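Lengyel toy kitchen opens for lunch, menu limited to ketchup

The town's smallest kitchen is back in business, with a strawberry, a banana and no obvious plan for combining them.

The play table at the Lengyel toy library reopened on Jul 18, 2024 after being shut for most of June while the room was painted. Members paid £223 towards new pieces, raised at a cake stall where, by general agreement, the food was better.

Dénes Hajdu, who runs the library, had asked families what they wanted to see. He received 11 replies. Most wanted an oven. One wanted a real oven, and has been spoken to.

The toaster oven duly has a place at the right-hand side of the table, and a queue for its knobs formed within minutes of the doors opening. The mint-green colander has also found a following, although there is not yet any pasta to drain in it.

"We had a long talk about pasta," said Mr Hajdu. "It goes under the radiators. We are still finding the last lot."

Critics were let in at 11 and were hard to please. Bence Balogh, aged eight, ordered breakfast and was given a bottle of ketchup on a plate. He sent it back. It returned a short while later, on the same plate, with a bill for two pounds.

"It's quite expensive for sauce," he said.

His younger sister took over the stove side of things and announced that everything would be soup. By closing time she had extended this policy to the strawberry.

The library lends toys as well as laying them out, but the kitchen pieces will stay put for the summer. Parents are asked to check pockets on the way out, the previous strawberry having last been seen heading for the bus station.

Sessions run on Thursday mornings during the holidays. Adults may sit down, provided they order something.

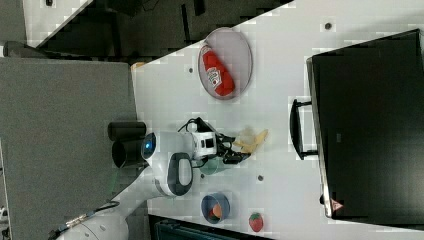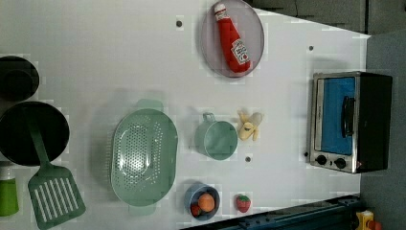
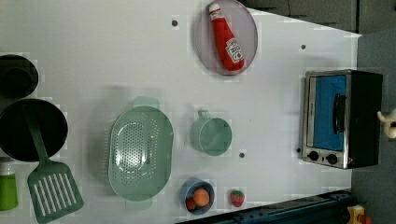 On the table at Lengyel: ketchup, plated, with a strawberry for afters.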